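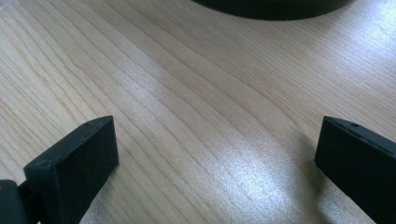 May, morning. Bench top no. 6, the one that came back from the Floltstead reading room. Kalliopi wants to know if we sand and recoat it or only clean it and send it back. I started by looking at the finish under the ordinary room light, before touching anything. The top is pale and the grain is fine, with thin tan lines that wander and bend through the middle, and the finish still has some gloss. Where the light falls in the centre it goes nearly white and the grain is hard to read. So I will not judge the colour from there. I compared only the left side, where the beige looks warmer, with the old sample card (392).

The card is a little more yellow than the top. Seo-ah thinks the card has aged and not the table, and I believe she is right, it was kept in the window drawer for years.

Cleaning test: damp cotton cloth, then dry cloth, always along the grain. No soap in the first pass. Second pass with the Papadakis cleaner, two caps in the small bucket. I did it on a hand-sized area near the corner and wiped the residue at once. The cloth came out slightly grey, no colour of finish on it.

Apostolos asked for the job number again: it is 2783, please write it on the underside tag also, in pencil.

Glare is a problem for the checking. With the ceiling light on there is always one bright patch in the middle of the top, and a fine scratch could hide in it very easily. I would like to borrow the low lamp from Vultstead and look from the side, with the ceiling light off.
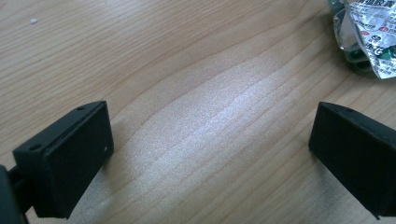
Still to do

Ask Thodoris if the lamp is free this week.
Repeat the second pass on the whole top if the test corner looks the same after lunch.
Make a new sample card. Aliki has offcuts from the Lelluscombe order, maybe one of them is near enough in colour.
No sanding until Kalliopi has seen it. I don't know yet how thick the face is and I don't want to find out with the sander.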